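How I look after a robot arm (and why I talk to its cables)

Hello! If you like robots, pull up a chair. I look after one for my job, and the thing people ask me most is what I do all day if the robot is the one doing the work. Plenty, as you'll see.

Our robot is just an arm. It has no head, no legs and no face, and it can't make tea (I've checked). It's fixed in one place and it spends its time picking things up out of a bin and putting them down again. Sounds easy? You could do it with your eyes shut! But a robot has to work out where the thing is, which way round it's lying, and how hard to squeeze. Squash a soft toy a bit and it doesn't mind. Squash an egg and you've got a mess, and guess who'd be mopping it up.

The arm lives in a room we call Indine, after a boat somebody here used to sail. The room next door is Drosuvley, and I've given up asking where that one came from.

First job: the cables

Every morning, before anything moves, I look at the cables. Think of them as the robot's veins and nerves. Some carry electricity, and some carry messages like "close your fingers now, please".

Now, hold your arm out straight and pretend there's a piece of string taped from your shoulder to your wrist. Bend your elbow. The string goes floppy! Straighten up and it goes tight. Robot cables have exactly the same trouble, so we leave some extra length in a big loop. Too little and a cable could get yanked out. Too much and it dangles down and snags on things. I use cable ties to hold the bundle together, and I move the arm very slowly through all its bends while I watch the loop. Slowly is the important word there.

Second job: stopping the bins from wandering

A bin that slides is a nuisance. If the robot thinks the bin is in one spot and it has been nudged over by the width of your thumb, the fingers can come down on the wall with a nasty clonk. So we clamp our bins. A clamp is a bit like a very strong clothes peg with a handle. I give each bin a good shove with my hand, and if it moves, the clamp goes on again.

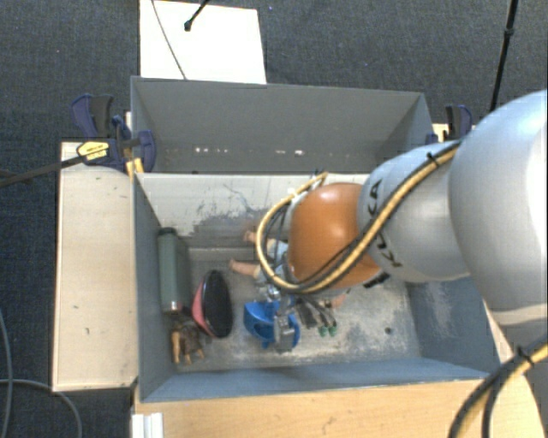 Kalevi Kuusisto read this far and wants me to add that the shove must be done with the robot switched off, and that he has told me so before. He'd also like you to know that cable ties are cheap and cables aren't, so you should change a tie as soon as it looks tired.

Fair enough, Kalevi. Yes, the power goes off first! Even grown-ups who have worked with robots for years never put their hands near one that could start moving. A robot arm is strong and it can't feel sorry.

Third job: fingers

The part that does the grabbing is called a gripper. Ours bumps into all sorts, so I wipe the fingertips with a cloth and check them for nicks. Dust makes them slippery, the same as when you try to open a jar with buttery hands. Then I make the gripper open and close 60 times while I listen. A happy gripper sounds the same every time. If I hear a scrape, I stop and find the screw that has worked loose. I keep my screws in an old biscuit tin, and the tin is a better filing system than it sounds.

Fourth job: a practice go

When everything's clean and tight, I fill the bin with a jumble. Round things roll, floppy things flop, and anything with arms and legs gets tangled up with its neighbours, which is just what we want for practice. Last October the arm did 800 picks before I had to tighten anything, and I was so pleased I bought buns.

The bins get scratched, of course. I used to worry about that. Now I only swap one if it's cracked or has a sharp edge, and scuffs can stay.

Try it at home

Put some toys in a washing-up bowl. Pick them up using kitchen tongs with one eye closed, and don't touch the sides. Then ask someone to move the bowl a tiny bit while you're not looking, and reach for the same toy without changing your aim. You'll see why I'm so fond of clamps!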